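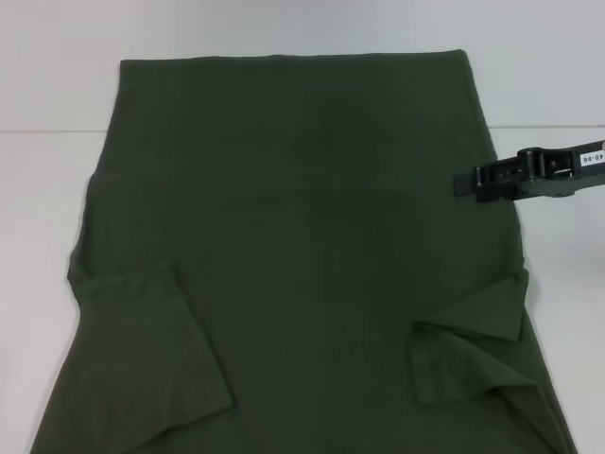
Community News | Clothing & Textiles

Last updated: October, 4:30 p.m.

3 min read

Jilatero Clothing Room to Fold and Size All Donated Shirts Before Winter Opening

The Jilatero Clothing Room will reopen for the winter season with a new arrangement for shirts and other light tops, the organization announced this month. All donated shirts will be folded to a single standard and stored on open shelves by size. Until now, most shirts were placed in bins by type, and visitors were asked to search through them.

The change applies first to plain shirts, which make up the largest part of the stock. According to the organization, 1143 shirts were received between the spring and the close of the summer collection. Of these, 720 have been sorted, folded and shelved. The remainder are being prepared in the workroom on the ground floor of the Drorkama building, where the Clothing Room has operated for 14 years.

Under the new standard, each shirt is laid flat on a clear table with the front facing up and the bottom hem at the far side. Creases are smoothed out by hand. The sleeves are then brought in across the front of the body, and the sides are turned toward the middle. The shirt is folded in half from the hem and once more if the fabric is thin enough to allow it. The finished bundle should match the width of the shelf divider.

Staff tested several methods over the summer. One of these began with the shirt face down, as is common in stores. It produced a neat front but made it harder to check for stains and worn cuffs while folding. With the front facing up, the person at the table is able to inspect the sleeves and hems as part of the same task, and any item that needs repair is set aside before it reaches the shelf.

Shirts without a print or logo will be shelved separately from printed ones. The organization stated that plain dark colors, including green, navy and gray, are requested most often by visitors seeking clothing for work or for job interviews. Dark shirts will be placed at the front of the room, where the light is better and similar shades are easier to tell apart.

The shelving was supplied by Tomić, a local furniture maker, and consists of 53 compartments. Each is marked with a size on the front edge. Children's sizes occupy the lower two rows. Larger adult sizes, which were previously kept in a back closet, will now be on open display with the rest. Hooks for coats and jackets remain along the opposite wall, and no change is planned for those items this season.

Residents who wish to donate are asked to wash and dry all clothing before bringing it in. Shirts do not need to be folded in advance. Items on hangers will be accepted, but the hangers cannot be returned. The Clothing Room is unable to take uniforms bearing the name of a current employer, or single socks and gloves. Bags may be left at the side entrance during opening hours only, and should not be placed outside the door overnight.

Clothing that is too worn to be offered to visitors will continue to be sent to Kevix, which cuts it into cleaning cloths. Shirts with small faults, such as a loose hem or an open seam, will be kept for the monthly mending session.

The room will be open from 10 a.m. to 2 p.m. during the first week of the season, with later hours to follow once the remaining stock has been shelved. No appointment or proof of address is required. Visitors may take up to five tops per person on each visit, and are asked to return any shirt they have unfolded to the table by the entrance, where it will be folded again and put back in the correct compartment.

Filed under: Local Services, Donations, Winter Programs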